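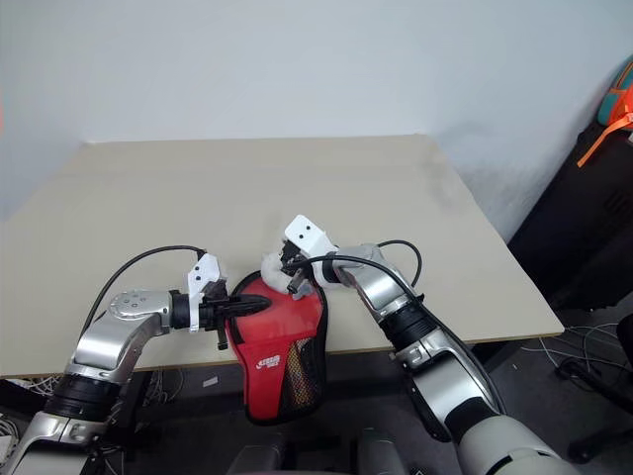
So I've been promising a proper post about the relabelling thing for ages, and Kayode finally told me that if I didn't write it up he'd do it himself with equations, so grab a cuppa.

Quick catch-up for anyone new. I'm in the second year of my PhD, in the half of our lab that does soft goods: bags, sleeves, pouches, anything that slumps when you let go of it. We teach two arms to handle this stuff by imitation. A person drives the arms through the job, we record everything, and then a policy learns to copy what the person did. My bit of the project (it's called Semaan, don't ask me, I joined after the naming) is about what you do with the demonstrations once you've got them.

I spent most of my first year assuming the answer was "get more of them". Everyone does! Your policy can't pinch the top of a backpack reliably, so you sit somebody down and collect another few hundred goes, and it gets a bit better, and you feel productive. By the end of January we had 1,248 demonstrations and a policy that was still pretty hopeless at anything with a floppy edge. It'd drift in beautifully, get both grippers up next to the fabric, and then sort of dither. In, out, in, out. Tamunoemi called it the seagull at the chip packet and now I can't see it any other way.

Here's what I think was going on. Bags are awful because there's never one right place to grab. With a mug you go for the handle and every demonstrator does much the same thing. With a bag, Loredana likes to come at the top panel from both sides with the grippers nearly touching, and Binta goes wide and takes the corners, and I apparently do whatever I feel like on the day. All of those are fine! But a policy that's been fed all of them, and is trying to please everybody, can end up aiming somewhere between them, and the space between two good grasps on a bag is very often no grasp at all.

There are well-known ways of dealing with this on the model side. You can use a policy that's able to represent several different answers and commit to one of them, and we do, and it helped. It still dithered, just with more conviction. What bugged me was that the dithering nearly always came in the same stretch, the last little bit before the fingers close. Once it had hold of something it was mostly okay.

So I sat down with a pot of tea and watched our own demos at quarter speed for a fortnight (glamorous, I know). And the humans dither too! Of course they do. You're driving two arms through a pair of controllers, your depth perception is rubbish, the fabric shifts a bit when you brush it, so you pause, back off, nudge in again. Every one of us does it. And we'd been feeding all that hesitation to the policy as though it was part of the skill.

My first go at a fix was the obvious one, which was to chop the pauses out. Do not do this, or at least don't do it the way I did. I cut everything below a speed threshold and the resulting policy was confident, fast and wrong. It whacked straight into the table edge on its second trial and Zainab hit the stop button with a look I won't forget in a hurry. Some of those pauses are doing real work, you see. People slow down before contact for very good reasons, and a bag that's half on the table and half over the front will slide off if you bowl in at full tilt.

The version that worked (well, works better) came out of a long grumble with Loredana over dumplings. Instead of cutting anything, we go back through each demo and mark the approach with where it ended up. So for every moment before contact, the policy gets told which bit of fabric this person finally took hold of, and with which gripper. The backing-off moments keep their place in the data but they count for less in training, depending on how far they're heading away from that final grasp. Slow-but-still-closing-in counts in full. Then at run time a small separate model looks at the head camera view, picks a pair of grasp points, and sticks with them unless the bag moves more than a set amount.

That's it. That's the method. I kept waiting for it to get more complicated so I could feel clever about it.

The labelling is mostly automatic, because once you know the frame where the fingers closed you can track that point backwards through the video. It falls over on plain shiny panels where there's nothing for the tracker to hang on to, and it gets muddled by mesh. Printed logos and seams are a godsend. I did the leftovers by hand, roughly 500 of them, and I'd like those evenings back please.

Results, then. I'm going to be a bit careful here as the paper's still being written and Kayode wants the full table under lock and key until it's done. What I'm happy to say is that on the two-handed pinch at the top of a bag, the new policy beat the old one on every bag we tried it with, using the same demonstrations and the same network. No new data! The dithering hasn't vanished but it's gone from being the main way we fail to being a now-and-then annoyance. The bit I'm proudest of is that when we trained on a random chunk of 1,000 demos instead of the full lot, the relabelled one still came out in front of the old policy trained on everything.

Where it's still rubbish:

Bags hanging a long way over the front of the table. The lower part pulls on the upper part, the whole thing creeps, and the grasp picker keeps deciding the bag has "moved" and choosing again, so we're back to seagull behaviour. Binta reckons the threshold should depend on how much of the bag is unsupported. I reckon she's right and I've been putting it off.

Grippers close together. When both sets of fingers are working the same panel they hide the fabric from the head camera right when you'd most like to see it. Wrist views help, but the picker only uses the head one for now.

Straps. I don't want to talk about straps.

I also had a good question from someone at the Hatside reading group, who asked whether we're just teaching the policy to be stubborn. Yeah, a bit! If the picker chooses a daft spot then the arms will go and grab that daft spot with enormous commitment. We tried letting it change its mind up to 3 times per attempt and that seemed a reasonable middle ground, although I picked that number by feel and a reviewer is going to have a go at me for it.

Next up is trying it on demos we didn't collect ourselves. Zainab's old group at Famura has a pile of them, recorded by people with completely different habits to ours, and I'm dead curious whether their hesitations look like our hesitations. If they do then the weighting should carry over without much fiddling. If they don't I'll be back at quarter speed with the teapot.

A couple of you asked after the code. It's coming, it needs a tidy first, and there's a function in there called fix_binta_corners that I've been told I have to rename.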